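Lestow - About Us

Lestow is an independent test lab for robot end effectors, arms, wrist cameras and motion controllers. We compare equipment on the same tasks, with the same objects, and report what we measured. We do not sell hardware, and we take no commission from those who do.

The company started as a two-person consultancy run by Wolfram Buschmann and Marjan Safavi. Most of their early work was fault finding: a gripper had been bought on the strength of its data sheet, and it did not hold the customer's part. Grip force had been quoted at the jaw root, or repeatability had been measured with no load. The first shared test protocol was written to stop repeating that work for every client. It is still in use, now at revision 4.

What we test

Grippers account for most of our bench time. We run parallel-jaw, three-finger, underactuated and suction types. Every unit goes through the same base program: 800 grasp cycles on a fixed object set, with force logged at the fingertip and slip recorded by an external encoder. The object set has 59 items. It includes rigid stock, thin film, soft food packaging, bundled rods and several things that customers mailed to us after their own systems dropped them.

Arms are tested for path accuracy, settling time and behavior at the edge of the work envelope. We mount the same tool plate on each one, so a gripper result from one arm can be set beside a result from another. Payload is tested at the rated value and at half of it.

Controllers are compared on latency, jitter and recovery after a protective stop. Our reference controller is an Iltix unit, which we have kept on the same firmware for the sake of continuity. Newer firmware is tested as a separate product and gets its own report.

Cameras are tested last in most projects. A camera that reads well on a calibration board can lose a clear container completely, and we would prefer to know the limits of the gripper before adding that variable.

Human baseline

A gripper result is hard to interpret alone. For this reason each object group also has a hand baseline, in which a person does the task with marker bands on both wrists and a view recorded from the head. The data gives us approach angle, hand spacing and the order in which the two hands are used. Cecilia Agbenyega runs this program and maintains the task sheets. Sessions are done at ordinary furniture as well as in the lab, and the task sheet does not change between the two.

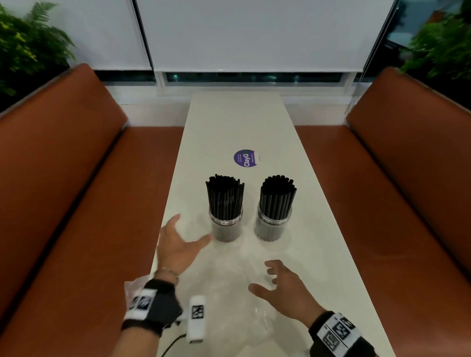
Transparent and flexible objects are the category where the products we test differ most. Depth sensors return gaps or false surfaces on clear plastic, and a jaw that closes on a bad depth estimate will either miss or crush. Our task group for this category is called Prenance. Its basic layout is two clear cylindrical canisters set a short distance apart on a white tabletop, each holding an upright bundle of black straws, with a crumpled clear bag on the near side. The straws stand well above the rims, so an approach from the top is obstructed and the tool has to come in from the side. The gap between the canisters then sets a limit on finger width. Bulky three-finger tools tend to score poorly on this layout, and slim parallel jaws do better if the pads are compliant. The bag is scored separately. Contact with it is permitted, but dragging it into a container is logged as a fault.

How we report

Reports list raw values first, then the derived scores. A failed grasp is assigned one of four causes: perception, approach, closure or retention. Where we cannot assign a cause, the report says so and the trial is kept in the count. Vendors receive a copy 2 weeks before release and may submit a written reply. Replies are printed in full at the back of the report. They do not alter the figures unless a test error is found, in which case the run is repeated.

We do not publish an overall ranking. The customers who ask for one usually have a single part in mind, and the table for that part is more useful to them. The Yin comparison tool, available to report subscribers, filters results by object, payload and cycle time.

People

Wolfram Buschmann is responsible for arms and controllers. Marjan Safavi handles protocol design and client projects. Cecilia Agbenyega leads the hand baseline and the object set. Tâm Hầu builds the fixtures and the force-logging electronics, including the fingertip sensor used in every gripper test. Kane Kingi works on cameras and calibration and is the contact for data format questions.

Sending us equipment

We accept production units and late prototypes. Please include the mounting drawing, the connector pinout and the current firmware file. Units are returned after testing unless they are to be held as a reference. New bench slots open each January, and shorter tests are fitted in between as space allows.

Page last revised 19/07/2020.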